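邻里通讯 十二月号

换季收被子：我们的一点经验

天气变冷以后，很多邻居来问，夏天的薄被和冬天的厚被怎么放才不占地方。我来这里生活的时间不算很长，中文也还在学，如果有句子写得不自然，请大家原谅。不过收被子这件事，我是认真做过的，所以愿意写一写。

我的第一个建议是：先把所有的东西都拿到床上，再开始分。以前我是打开柜子，拿一件，叠一件，结果叠到最后才发现最大的那一床没有地方放。现在我先看清楚一共有什么，然后才决定哪一件放在下面，哪一件放在上面。床上会乱一个下午，这个没有关系。

第二个建议是把衣服和被子分开。绗缝的厚外套和被子一样蓬松，很容易就跟被子一起塞进同一个袋子里。等到早上出门要穿的时候，就要把整个袋子翻出来。我自己这样找过两次外套，所以现在外套一定最后处理，挂起来，或者单独放。
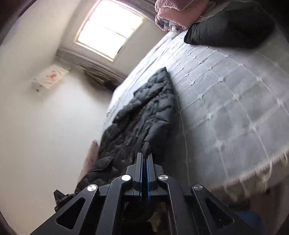
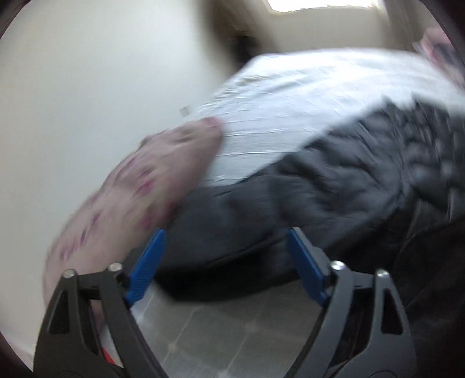 床单我习惯先抖一抖，再对折。如果一个人叠大床单，可以先把两个角夹在下巴下面，样子不太好看，但是很好用。皱一点也不要紧，铺的时候拉平就可以了。

带流苏的毯子要多一点耐心。流苏容易打结，也容易被拉链咬住，所以我把有流苏的那一边折到里面，再放进袋子。如果已经打结，请不要用力拉，用手指慢慢分开。有绒球或者小结的毯子，上面最好不要压重的东西，压久了会变扁。

枕头不必每个都收。深色的枕套看不出脏，可是并不代表它是干净的，换季的时候请一起洗。洗完必须完全干透，摸起来凉凉的就是还没有干，再等一天比较安全。我去年着急，收了一个没有干透的枕头，春天打开的时候味道很不好。

关于收纳袋，我用的是 Bivero 的布袋，长度够放一床冬被。也有邻居喜欢抽真空的袋子，确实省地方，但是羽绒的东西我不敢长时间压着。塑料袋临时用一下可以，长期放的话不透气，我觉得不合适。每个袋子外面请贴一张纸，写上里面是什么。我以前相信自己记得住，后来知道记不住。

最后有一个通知。Gutdale 楼一层 204 号储物间这个月可以存放换季的被褥，一共有40个位置，先登记先得。每户请不要超过两袋，袋子上写清楚门牌号。储物间早上九点开门，晚上七点关门。湿的东西、食品和带电池的东西不能放进去。

如果您家里有多余的毯子，洗干净以后也可以放在门口的架子上，有需要的邻居会拿走。上个月那里的三条毯子很快就都拿完了。

下一期我想写厨房的抽屉，欢迎大家把自己的办法写成纸条，投到一楼的信箱里。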